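The clean bench and the people who sell it

Every few years somebody discovers that a workbench looks better with a cloth on it, and every few years I am sent to write about it. This time the invitation came from Stusar, a small firm on the edge of Skurnalau that makes and sorts light metal fittings and has, I was promised, "rethought the work surface". I have heard this about desks, kitchen islands and a potting shed. I packed a notebook and low expectations.

The new thinking is easily told. Cover the bench in green. Keep on it only the part you are dealing with. Everything else goes in a blue bin on a shelf.

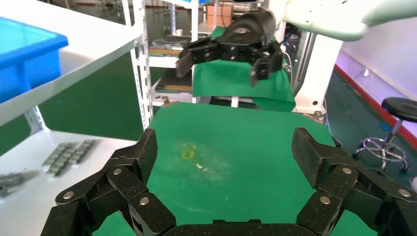
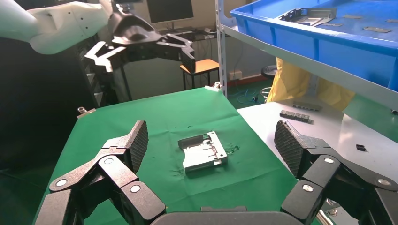
Green on the bench, blue on the shelf.

Let me start with the green, as it is what visitors are shown first. The claim in the Rundel brochure (Rundel sells the cloth, cut to length, and will happily sell you another one) is that a plain coloured ground makes small metal parts easier to see. I was ready to dislike this and couldn't quite manage it. Bare steel on a grey worktop is a miserable thing to look for. A stamped bracket is nearly all edges and holes, and whatever it is lying on shows through the slots. Put it on green and the outline comes up straight away. I tried it at home with a handful of shelf supports and an old billiard-coloured curtain and got the same result for nothing.

So the colour works. What the brochure skips over is that a cloth is still a cloth. It rucks. It slides off towards whoever leans on it, and takes the parts along. The usual answer is a couple of small clamps at the edges, and then you have clamps on the edges of your clear surface, and the first thing anyone does is catch a sleeve on one. It also shows every mark. Fine dust that would vanish on grey paint sits on green like flour on a dark jumper. I asked how often the covers were washed and got two different answers in the same minute — weekly, and "when they need it". The second was plainly the true one.

A rigid mat would lie flatter. Rundel sells those as well, at 3 times the price of the cloth, and the brochure has a page and a half on why they are worth it. I read it twice and found one reason, repeated.

The bins are another matter, and I have been falling out with bins for most of my working life. The ones at Stusar are blue, plastic and larger than they need to be. A large bin is a generous host. You put brackets in it, and because there is plenty of floor left you put some flat pieces in too, and by October it holds 33 things that have nothing in common except that they were all in the way at one time or another. Thaler, whose storage catalogue now runs to 200 pages, calls this "flexible capacity". My mother called it the drawer.

To be fair to the people who work there, they know it. One of them told me the bin was for parts "on their way to somewhere", and when I asked where, there was a long look at the shelf. I have every sympathy. I own a bin like that. It has been on its way to somewhere through two house moves.

What would help is dull and cheap. Smaller trays inside the big bin would do it, or a strip of card stood on end to make a wall down the middle. A bit of tape on the front with a word on it, written by someone who will be asked about it later, does more than any coloured plastic I have come across. Thaler does sell dividers, I should say, and they are decent dividers. They cost nearly as much as the bin.

Then there is the bench next door. I have never visited a clear worktop that didn't have a less clear one within arm's reach, and Skurnalau kept up the tradition. The green surface is for the part in hand. The pale grey one beside it collects the perforated strips, the slotted bits and the small black oddments that have been lifted off the green. On a photograph for a brochure you would crop it out. In practice it is where the system lives, and I would trust the whole idea more if somebody gave the second surface a page of its own. How big should it be? Who empties it, and when? Rundel is silent. It doesn't sell anything for that one.

I asked whether the work had got any faster. The answer was that it "felt calmer", and I wrote that down with the small sigh I keep for the word calm. It may well be true. A bench with a single bracket on it is a restful sight, and people who feel rested drop fewer things. But nobody had kept a tally before the cloth arrived, so there was nothing to set against the feeling afterwards, and a firm that measures metal for a living might have thought of that.

If you are tempted, then, here is what I would spend money on. A length of plain green cotton from a market stall, hemmed so it doesn't shed. Clamps with a low profile, set at the far corners, away from your elbows. Two small bins where you were going to buy one big one. Shake the cloth out before you start, outdoors if you have an outdoors, and look at what falls off it before you sweep up. Half of my missing washers were found that way.

And leave a grey patch at the side. You will make one anyway, and it might as well be somewhere you can reach. When I left Stusar they were talking about covering that one in green too. I asked where the things on it would go, and was told they were thinking of getting another bin.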